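Skatano traslada el punto de agua de su sede de Ayala a la planta baja

Febrero de 2018

La empresa Skatano ha cambiado de sitio el dispensador de agua de su sede de Ayala. El equipo queda instalado en la planta baja, delante del ventanal, con las garrafas de repuesto en el suelo a su derecha.

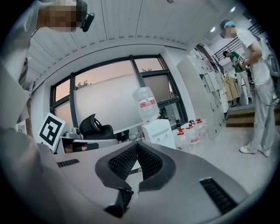 Ubicación y equipo

El dispensador es de color blanco y de carga superior: la garrafa se coloca invertida sobre el cuerpo del aparato y el agua baja por gravedad. La garrafa montada es de plástico transparente y lleva una etiqueta roja. Las de repuesto, también transparentes y con tapón rojo, se guardan en fila junto al dispensador, al pie de la ventana.

Hasta diciembre el equipo estuvo en la planta superior. Cada reposición obligaba a subir las garrafas a mano por la escalera, y el informe interno de prevención recomendaba eliminar ese recorrido. Con la nueva ubicación el transporte se hace con carretilla desde la puerta de carga, en un solo nivel y sin peldaños.

La obra asociada ha sido menor. Se ha revisado el circuito de enchufes de la planta, se ha nivelado el apoyo del aparato y se ha dejado un paso libre de 90 centímetros frente a los grifos. El presupuesto aprobado era de 500 euros y el coste final ha sido de 510, diferencia que corresponde a la sustitución de una regleta.

Exposición al sol

El punto más discutido del traslado fue la proximidad al cristal. El agua envasada debe conservarse en lugar fresco y protegido de la luz directa, y el ventanal, de carpintería negra y dividido en paños, recibe sol durante parte de la jornada. La solución adoptada es el estor enrollable blanco que cubre el hueco de forma parcial. El protocolo fija que permanezca bajado en las horas de mayor insolación y que pueda recogerse al final de la tarde.

Fanau, empresa encargada del suministro, ha pedido además que las garrafas llenas no pasen más de una semana junto a la ventana. El resto de la reserva se mantiene en el almacén interior, sin luz natural, y se saca por orden de entrada.

Reposición y limpieza

El reparto se realiza por la mañana, antes de la apertura de las oficinas. El personal de Fanau retira los envases vacíos y deja los llenos en el mismo lugar, siempre en línea y sin apilar. El cambio de la garrafa invertida corresponde al turno de mantenimiento, que debe limpiar el cuello y el tapón antes de montarla y anotar la fecha en la hoja de control.

La desinfección del depósito y de los grifos será trimestral y correrá a cargo de Tondodus. El servicio incluye vaciado completo, circulación de producto desincrustante, aclarado y toma de muestra. Durante la operación, el dispensador quedará fuera de uso y se colocará un aviso en la escalera y otro en la entrada.

El consumo previsto para la sede es de 200 litros semanales, cifra calculada a partir de los albaranes del último trimestre. Si la demanda sube con la llegada del verano, Skatano contempla aumentar la frecuencia de reparto y mantener sin cambios la cantidad almacenada en la sala.

Vasos y residuos

El traslado coincide con la retirada de los vasos de un solo uso. Los empleados deberán utilizar botella o vaso propio, y las visitas podrán pedir uno de vidrio en recepción. Los tapones se recogen aparte y se entregan a Fanau con los envases vacíos.

Las incidencias del equipo, como goteo en los grifos o ruido anómalo, deben comunicarse a mantenimiento por el canal habitual. La primera revisión del nuevo emplazamiento se hará al cerrar el trimestre.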